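I've been reading the write-ups of the Prurarard reissue for most of November, and I can't find one that asks whether the record needed to be reissued at all. They all say "lost classic." They all say "recorded in a single night." A couple say the tapes were found in a barn, one says an attic, and the sticker on the shrink-wrap says "unearthed," so you can pick your own hole in the ground.

I own an original. I bought it used for 2 dollars, long before anyone was calling it lost, and there was another copy behind it in the bin. I'm not saying that to show off. It's the reason I have trouble with the word "lost." The label says 397 copies were pressed, and I'd like to know where that figure comes from, given that the band pressed it themselves and by every account kept no paperwork. It's a suspiciously good number. If you were making one up you'd want it to look just like that.

For anyone who missed the hype: Prurarard were a four-piece who played a kind of slow, droning folk rock with a fiddle run through a guitar amp. They made one album, called Hesovero, and one single, which had a different drummer and is better. The new edition is two records, the second one being outtakes, plus a booklet.

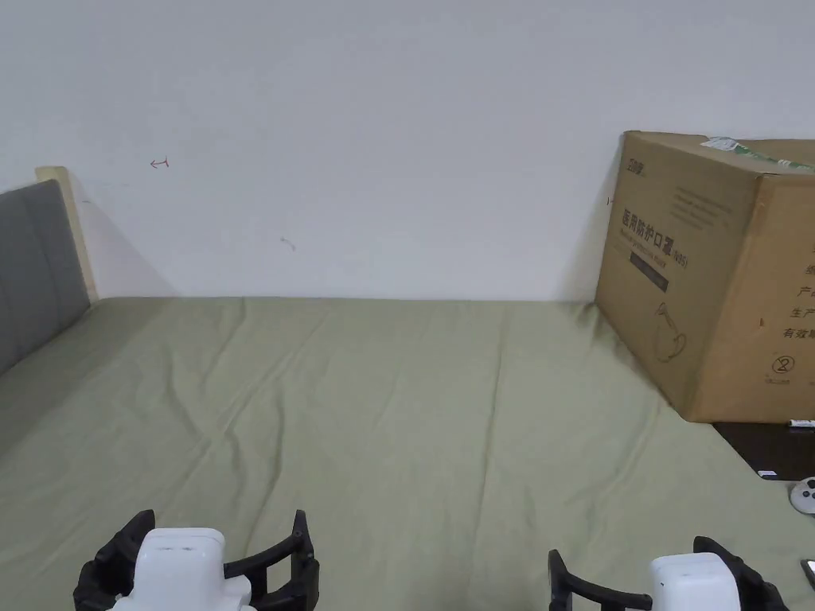 Kevin Lynch wrote in after my last post to say that I was being unfair, that the outtakes show a band working out its sound in real time, and that the third version of "Tillman" is worth the price of the set by itself. He also said the original pressing was always noisy and that most people have only ever heard it through a bad transfer, so how would they know what was on it?

The second point I'll give him. My copy crackles all through side two and I had assumed that was me. The new one is cleaner and you can finally tell that there are two guitars on the opening track. Whether the second guitar is doing anything worth hearing is another question. It mostly doubles the first one, a little late.

On "Tillman" I'm not moved. I've played all three versions back to back, twice. The first take breaks down when somebody misses the change. The second is the album take with a count-in left on. The third is slower, and I think that's what people are responding to – slow things on a bonus disc sound serious. Take away the booklet telling you it was cut at four in the morning and I think you'd hear a tired band dragging the tempo.
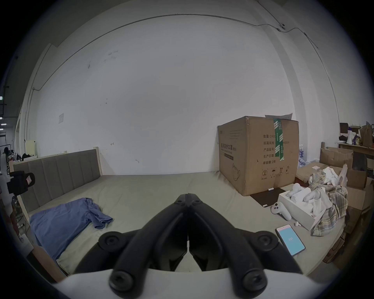
The booklet, then. It runs long, and it's by Gearóid Ó Ceallaigh, who also put the set together, so the person explaining to us why the music is important is the person selling it. I don't think he's being dishonest. He plainly loves the record. But he uses "visionary" on the first page and again on the third, and there's a whole paragraph comparing the fiddle sound to weather. What I wanted was who played what. The outtakes have no player credits at all, and since the drummer changed between the album and the single, that matters. Is it the first drummer on the long jam or the second? I have a guess (second, going by how he hits the ride cymbal) and that's all I have.

The one useful part is the interview with Nuala Ní Chonaill, who sang on four of the songs. She doesn't seem to buy the legend either. She says the "single night" was a night and most of the following week, and that the vocals were done later in a different building. This is printed nine pages after the essay states flatly that the whole album was made between dusk and dawn. Did anybody read both?

I'd have paid for a booklet that was just her.

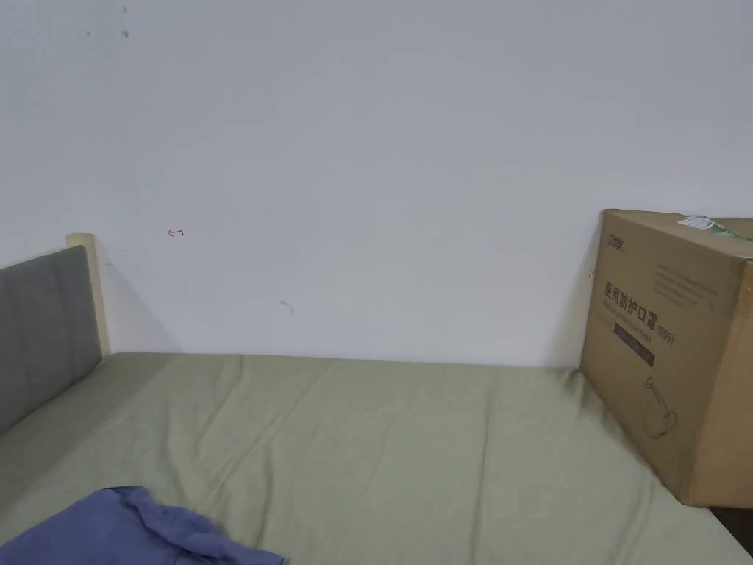
So is the reissue worth buying if you've never heard the band? Get the single first, which is up to stream, and if you like the B-side then buy the album on its own when they sell the discs separately. Skemar, the label, have done that with their last few sets after a few months, and I'd expect them to do it again.

If you do want the big box, know that it's a numbered edition. Mine is 103 of 728. I don't know what happens after 728. I've bought "limited" records before that turned up again the next year with a different color of vinyl and a new sticker, and I didn't feel any richer for having a number on the back of the first one.

The sound is good, and I should be clear about that. Whoever did the mastering kept their hands off it. The bass is a bit heavy on side one and I turned it down a notch and forgot about it. The sleeve is thinner than the original and the photo on the back has been cropped so that the amp is gone, an odd choice on a record where the amp is half the point.

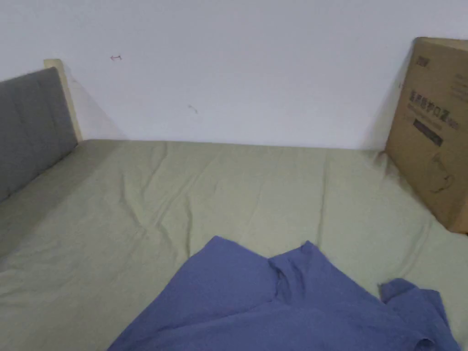
Last updated: November, 9:40 p.m. (corrected which side the long jam is on)

I had the long jam down as side three and it's side four. Side three is the "Tillman" takes and the two short instrumentals, one of which is pretty and one of which is somebody tuning.

I keep going back to the single, which isn't in the set at all. The essay mentions it once, as "a later, more commercial recording," and that made me laugh, given how few people ever bought it. Three minutes, a real chorus, drums that push. My guess is that it doesn't fit the story. A band that made one strange record overnight and vanished is easier to sell than one that made a so-so album and then got good right before they quit.

Could be a rights problem, of course. If anyone knows who owns that single, the comments are open, and I'd also take a decent scan of the original lyric sheet, as mine has a coffee ring over the second verse of "Tillman."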